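Chapter 6
Lost Tapes and Found Money: The Reissue Trade

Record labels like the word "lost." A lost album, a lost session, a lost live set from a club that closed. Students of the music business should treat the word with care. Most lost recordings were sitting on a shelf, and the people who owned them knew which shelf. What changed was the price someone might pay.

Take the case that runs through this chapter. In August a small label called Orport announced an unheard album by the band Ulum, pressed in a run of 1,536 copies. The press notes spoke of a miracle. The contract, which we will read in Section 2, spoke of a tape that had been listed in the studio's own log the whole time.

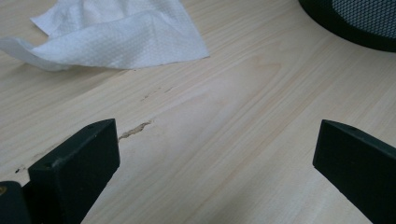 Figure 6.1 Crumpled paper towel on a wooden tabletop.

Does the distinction matter to a listener? Perhaps a little. A good song is a good song. But the story told about a record is part of what is being sold, and it often hides the dull questions. Who paid for the transfer? Who owns the master? Did the drummer sign anything? At Orport the answer to the last one was no, and the label took its time saying so.

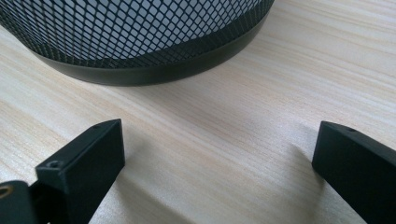

What Counts as a Reissue?

The trade uses the term loosely. A reissue may be the same album in a new sleeve, the same album with demos added, or a record that never came out at all and so can't be issued again. Buyers seldom complain. They may pay twice for a song they own already if the second copy says "remastered" on a sticker, and few of them could say what was done to it.

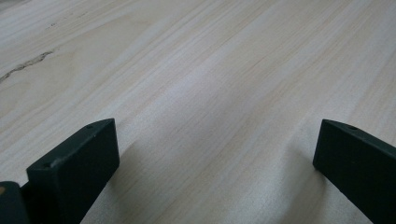 Figure 6.2 Pale wood surface with diagonal grain.

Lihua Dong, who ran the tape room at Rernelthorpe, kept notes on every transfer she made. Her entry for the Ulum reel, dated Sun 28 April, is one line long: "Plays fine. Side two dull. Left it alone." The finished record was sold as a full restoration. We print her note because it is the only account of the work written before there was anything to sell.
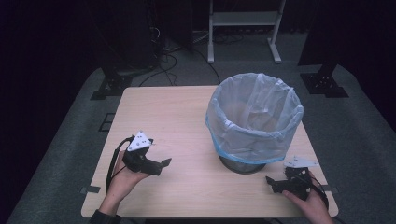
Figure 6.3 Table with a lined wastebasket and a hand-held gripper.

The singer Su, whose first album was reissued by the same label in a box priced at 100 dollars, got a better deal and a worse record. Her contract gave her a say over the cover but none over the sound. Section 1 begins with that contract. Read the clause on "enhancement" before you listen to the music, and write down what you think it allows.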